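Wemik opens its Orville lab to visitors on January 21, 2018

ORVILLE – We're opening our doors, and I couldn't be more excited! I've been with Wemik since we were one bench and a borrowed desk, and this is our first open day for neighbors, parents and anyone who likes robots.

The star of the day is Raltano, our two-armed kitchen helper. It learns from everyday jobs done by people, and we have 2,276 short recordings of them so far. Shaking a feeding bottle over the counter is one of my favorites – both hands busy, and everything moving fast.

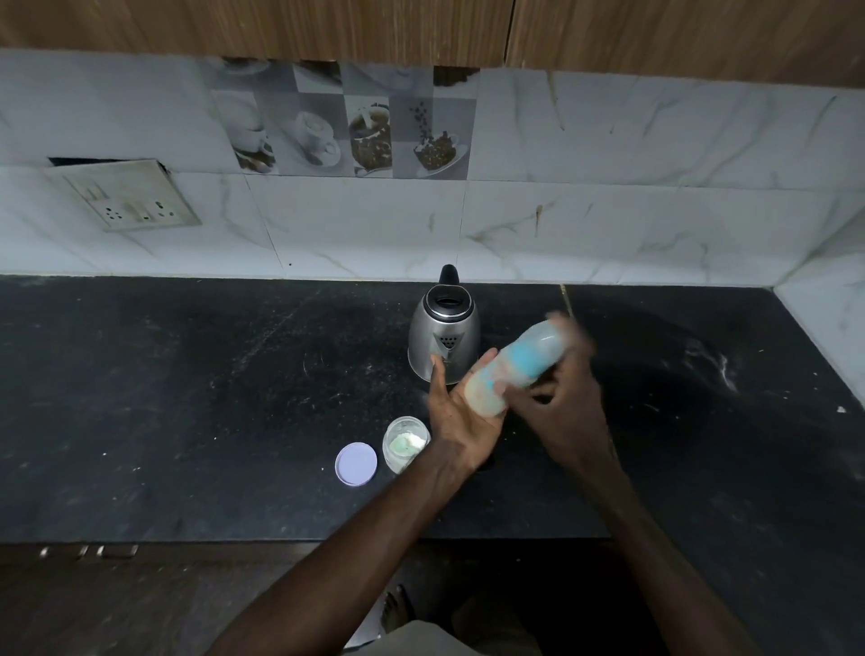 Of those recordings, 444 are about baby bottles and the small parts that go with them. Lids, caps, rings and nipples are easy for us and pretty awful for a robot (I've watched Raltano chase a ring across a table more times than I'd like). Twisting something with two hands at once is still the hardest part, so we'll be showing that live too, slips and all.

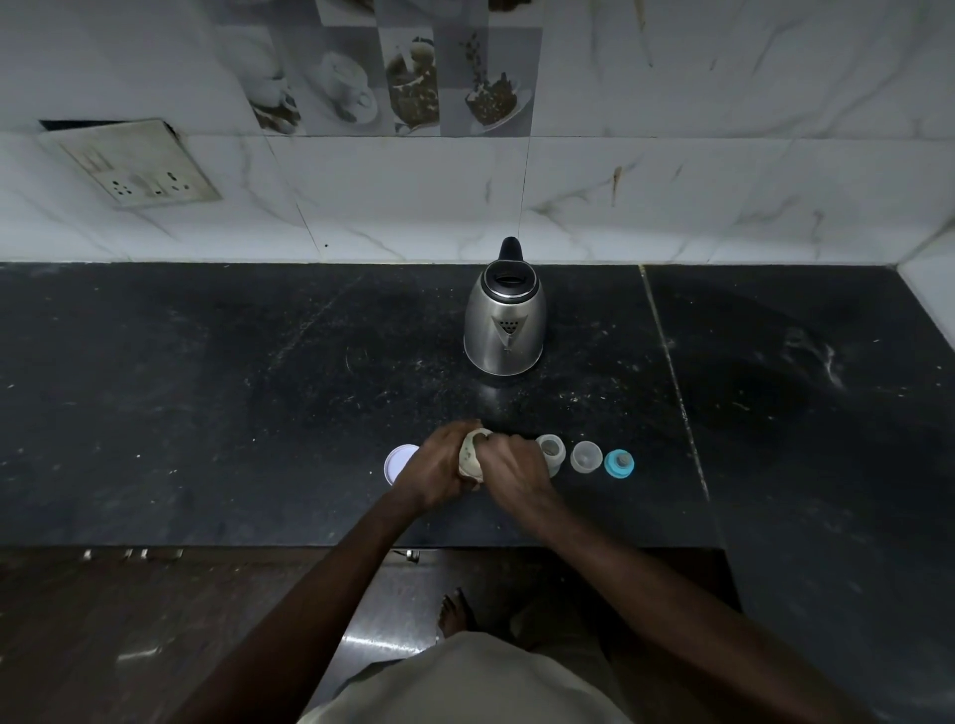
What's on

Doors open at 3 in the Brunton building, and we wrap up at 6. There are 4 live demos, and you're welcome to stay for all of them or just one. Kids can try the practice arms as long as a grown-up is with them.

Getting in

It's free, with no sign-up. Parking is behind the building – please leave the loading dock clear. If you can't make it, we're planning another open day in May.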